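Chapter 5
Small Tables, Shared Rooms

A room that many people use has to do several jobs at once. Someone eats, someone works at a desk, and someone else needs a clear spot for a cup. This chapter looks at how furniture makes that possible, starting with the smallest piece most rooms have: the round table.

A round table has no corners to walk into and no head or foot. A chair can go anywhere along its edge and be pulled away again. The cost is surface. Once a cup is down and something long and thin is lying across the top, a good part of a small one is spoken for. 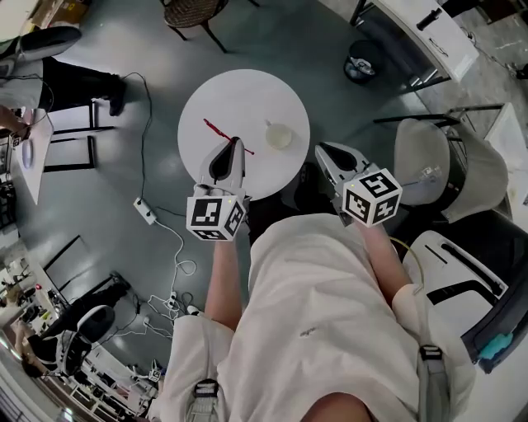

Floors matter as much as tabletops. Power strips end up where the outlets are not, and cables follow them across the paths people walk. Before you place a table, mark the cables on your floor plan. In the Hudley exercise at the end of this chapter you will do this for a room of 200 square feet.

Chairs are the next question. Matched sets are easy to buy, but shared rooms seldom keep them. Woven seats, padded seats and office chairs collect over the years – each one brought in for a different task. Maarja Vaher, whose room plans we use in Section 5.2, sorts chairs by how long a person will sit in them.

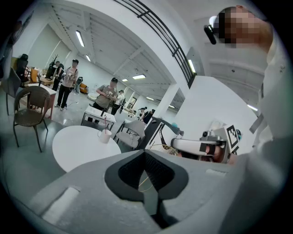

Side tables fill the gaps between larger pieces. They hold what would otherwise go on the floor, and a light one can be moved with one hand.

Terms to know: clearance, footprint, pedestal base, traffic path

Section 5.1 begins with clearance – the open floor a chair needs behind it when someone stands up.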